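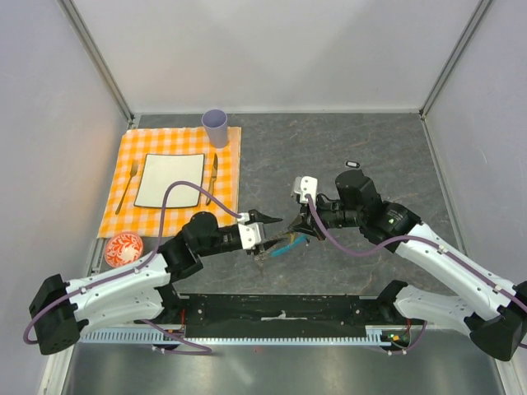

Square plate on a gingham placemat: where do the cup and bowl go?

Posted by Sajib Weerakoon

I'm writing a one-page table-setting sheet for the lunch room at Urkness. The setting is a white square plate with a dark rim, gold-coloured fork and knife, a lavender plastic cup and a patterned bowl, on an orange and white checked placemat. Fork left, knife right, cup above the knife. Two points are unclear. Does the fork have to be parallel to the plate edge, and does the bowl belong on the mat? At present mine sits off the lower left corner.

Kirsten Hjaltadóttir

Yes to parallel. A square plate shows any angle error in the cutlery far more than a round one does. Line the fork and knife up with the plate sides, handle ends level with the bottom edge of the plate, blade facing the plate. Square the plate to the checks first, then use the same rows as your guide for the cutlery. The cup is fine where it is.

The bowl depends on its use. For soup or cereal, centre it on the plate. For a side salad, put it to the left of the fork, or above the fork if the mat is narrow. Lower left is where the forearm goes.

Jeferson Fagundes

I'd leave the bowl off the sheet unless every meal needs one. Also check the gold finish before it goes in a dishwasher. Mine went dull after 14 washes.

Guoqing Tian

Agree with Kirsten on the fork. A mat 8 cm wider would solve the bowl.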